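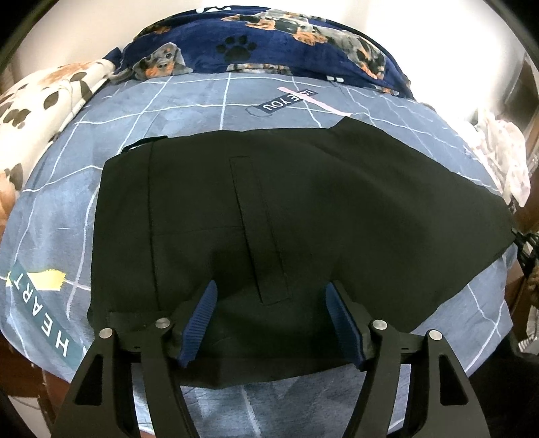

嗨，小朋友们！我在一家洗衣房上班，厂里大大小小的衣服、床单、毯子，每天都要从我们手里过一遍。今天想跟你们聊聊，机器人来了以后，我们这些大人的工作变成了什么样子。

先问一句：你会叠衣服吗？

会的话，你可比很多机器人厉害！我没有逗你玩。机器人拧螺丝、搬箱子都很拿手，因为螺丝永远是那个样子，箱子也永远是那个样子。可是衣服呢，你拎起来它变一个样，放下去又变一个样，袖子藏到肚子底下，口袋翻到外面，领子不知道跑哪儿去了。深色的衣服更麻烦，黑乎乎的一大片，缝线和褶子看起来差不多。你自己去柜子里找一件黑外套，摊在床上，眯起眼睛看看，是不是有点分不清哪条是缝、哪条是褶？要是底下的床单还带格子、带字母，旁边再堆一条印着小狗的毯子，那就更热闹了，机器人得先弄明白哪块布是衣服、哪块布不是。

那它怎么学呢？跟你学写字差不多，得有人教，还得教很多很多遍。

我们洗衣房叫杜维劳（Duvelau），教机器人这件事，我们起了个小名，叫“霍普金（Hopkin）计划”。我现在有半天时间就在做这个。我手里拿着一把夹子，夹子有两根黑色的手指，指头上有深蓝色的软垫子……哎，软不软你们得自己摸，反正上面有一道一道细细的纹路，跟你手指头上的指纹有点像，抓布的时候不容易打滑。我捏一下，两根手指合拢；我松一下，它们又张开。我就用这把夹子去叠衣服，夹子上的摄像头把过程都记下来。机器人以后看着这些记录，慢慢琢磨：哦，原来要先夹这个角，再往那边拉。

刚开始的时候我笨得不得了！平时我有十根手指，一下子只剩两根，连一条毛巾都对不齐。你也可以试试，只用大拇指和食指，叠一件自己的衣服。不许用另一只手哦！

到七月，我们一共录了886遍叠衣服。我以为够多了吧？教我用夹子的特蕾莎·贝当古（Teresa Bettencourt）摇摇头，说还早呢。后来录到1717遍，机器人总算能把一件平平整整的上衣对折起来了。就对折一下，我们全屋子的人都在鼓掌。可第二件它就夹住了自己刚叠好的袖子，把整件衣服又抖开了，哈哈。

好，现在说说大家最爱问我的：机器人会不会把你的工作抢走呀？

这个问题我自己也想过，有一阵子晚上还睡不着。我们这儿原来有一台叫“普雷莫（Premo）”的机器，是专门烫床单的。它来之前，烫床单要两个人站在热腾腾的滚筒两边，夏天汗流得跟下雨一样。它来了以后，那两个人不用站在那儿了。一位阿姨去学了修机器，现在普雷莫一卡住，大家就喊她。另一位叔叔不喜欢新的活儿，换到别处上班去了，我还挺想他的，以前中午我们总坐在一起吃饭。

所以你看，机器进来，有的事情变轻松了，有的人要重新学东西，也有的人会走。大人们得坐下来商量，怎么换、换多快、谁来教、工资怎么算。我们厂开过好几次会，有时候吵得挺大声的。我觉得吵一吵也好，总比闷在心里强。

我自己嘛，腰不太好，弯腰搬湿床单是我最怕的活儿，要是哪天机器人能替我搬，我举双手欢迎！不过有些事我还是想自己做，比方说检查扣子。一颗扣子松没松，我用手指头一拨就知道。还有口袋，我每次都要掏一掏，掏出来过糖纸、小石头，还有一颗用纸巾包着的牙，猜猜是谁家小朋友的？（已经送回去啦！）

下回你在家叠衣服，可以数一数自己一共动了几下手：抓、拉、翻、折、抹平，每一下都算。然后把数字写下来，给爸爸妈妈看看，再问问他们上班的地方有没有机器人，机器人来之前，那件事是谁在做。

我得回去干活了，下一筐衣服在等我呢！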